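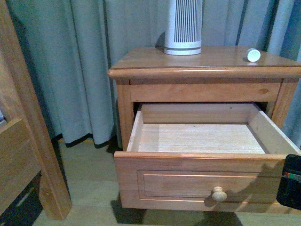

Why should a good night's sleep need furniture at all, asked one reader of our last edition, from Sovosside. Fair enough. Most claims made for the tidy bedroom rest on very little.

Chapter 2: Does the Bedroom Matter?

The Zergate survey put 50 questions to 500 sleepers and found that neat rooms went with longer sleep. It didn't ask who slept well to begin with. Keep that gap in mind as you read. 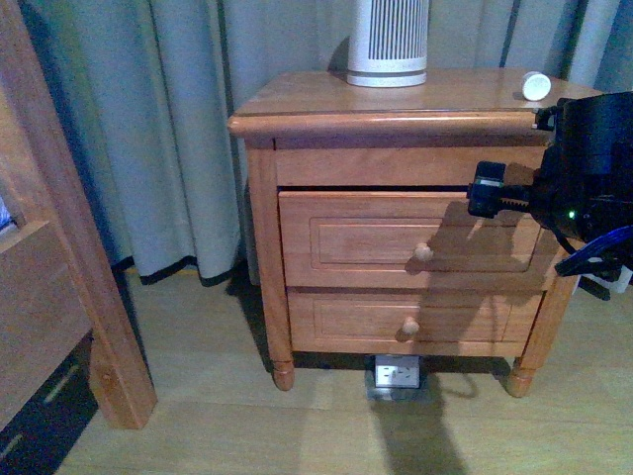

Fig. 2. Bedside furniture: a nightstand with two drawers.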